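El color de Condori

Lo primero que hizo Homa Rostami al entrar fue encender todas las luces, hasta la del pasillo, y lo segundo fue cantar. Cantaba fatal y le daba igual. Llevaba 9 años trabajando en el laboratorio de Skoment y todavía subía las escaleras deprisa, como quien llega tarde a un estreno.

—¡Hoy toca el azafrán! —gritó hacia el fondo.

—Buenos días, Homa —contestó Puspita Wattimena sin levantar la cabeza del cuaderno.

Puspita era nueva. Había llegado en marzo desde Flarnport con una maleta y una caja de libros, y tenía una letra tan pequeña que en la portería creyeron que el formulario estaba en blanco. Homa la adoraba desde el primer día. Le parecía maravilloso que alguien escribiera la palabra «tubo» como si fuera un secreto.

El encargo venía de Condori, un pueblo de tintoreros en lo alto del valle donde seguían tiñendo la lana con flores. Habían perdido un color. No una receta cualquiera, sino el amarillo de las mantas de boda, ese que al sol tira a naranja y por la noche parece miel. La última mujer que sabía hacerlo lo había hecho siempre de memoria, y sus nietas mandaron lo que quedaba: un frasquito, una madeja y una carta de 10 páginas en la que hablaban sobre todo de ella.

Homa había leído la carta entera en voz alta, dos veces, con todas las voces.

—Mira qué mesa —dijo ahora, frotándose las manos—. ¿Tú has visto una mesa más bonita? ¡Si da gusto!

A Puspita la mesa negra le parecía una mesa negra. Pero se acercó. La pipeta colgaba de su barra azul, la gradilla transparente estaba delante, y entre tanto agujero vacío el amarillo llamaba como una ventana encendida.
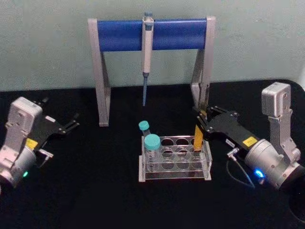

—Mi abuela tenía una colcha así —dijo Puspita.

Homa dejó de cantar.

—¿De Condori?

—No, no. De un mercado. Pero de ese color. La sacaba cuando alguien se ponía enfermo, y yo fingía la tos para que me la pusieran encima. —Se rio un poco, mirando el cuaderno—. Olía a armario.

Aquello a Homa le pareció lo mejor que le habían contado en todo el verano, y se lo dijo, y quiso saber cómo era el armario, y el mercado, y qué clase de tos. Puspita, que hasta entonces respondía a casi todo con la cabeza, habló un rato largo. Le contó lo del flequillo que se cortó ella sola a los siete años y lo de la barca de su tío, que se llamaba Zedeo y hacía agua por el mismo sitio desde antes de que ella naciera. La barca, no el tío. Homa se reía con la mano en el pecho.

Después trabajaron. Homa preparaba las diluciones y Puspita apuntaba, y de vez en cuando una de las dos levantaba un retal de lana contra la luz y decía «más» o «menos» o, una vez, «parece sopa». Probaron con corteza, con piel de cebolla, con unas florecillas secas que venían en el sobre y que se deshacían con solo mirarlas. A mediodía habían gastado 3 madejas y comido de pie unas empanadas que estaban buenísimas, todavía tibias, con mucho comino.

—Se nos está yendo al limón —dijo Puspita.

—¡Pues volvemos! —dijo Homa, encantada, como si volver fuera un paseo.

Por la tarde Puspita releyó la carta. En la página de las bodas, entre el nombre de un primo y el precio de un cordero, las nietas contaban que la abuela dejaba reposar el baño «hasta que se le pasaba el enfado». Se la enseñó a Homa con el dedo puesto en la línea.

—Reposar —dijo Homa muy despacio—. ¡Reposar, Puspita! ¡Nos hemos pasado el día corriendo!

Así que se sentaron. Fue lo más difícil de toda la jornada, sobre todo para Homa, que aguantó callada lo que dura un estornudo. El tubo del amarillo se alzaba al extremo de la gradilla, mucho más alto que todo lo demás de la gradilla, y las dos lo miraban como se mira el horno cuando dentro hay un bizcocho.

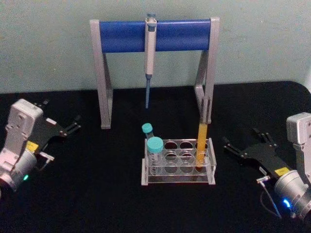

La carta de vuelta

Queridas nietas:

Les escribimos hoy, 28 de agosto de 2020, con los dedos amarillos. ¡Vayan preparando la lana! Hay un color que se parece muchísimo al de su abuela, y les mandamos 2 retales para que los pongan al sol y nos digan la verdad. El de la esquina cosida es nuestro favorito. La receta va en la hoja aparte, con la letra de Puspita, así que busquen una lupa.

Tenían razón en lo del enfado. Hay que dejarlo toda la noche, tapado, y no cantarle (esto último lo ha añadido Puspita).

Si el color les sirve, nos gustaría ver una de esas bodas. Llevaríamos empanadas.

Homa y Puspita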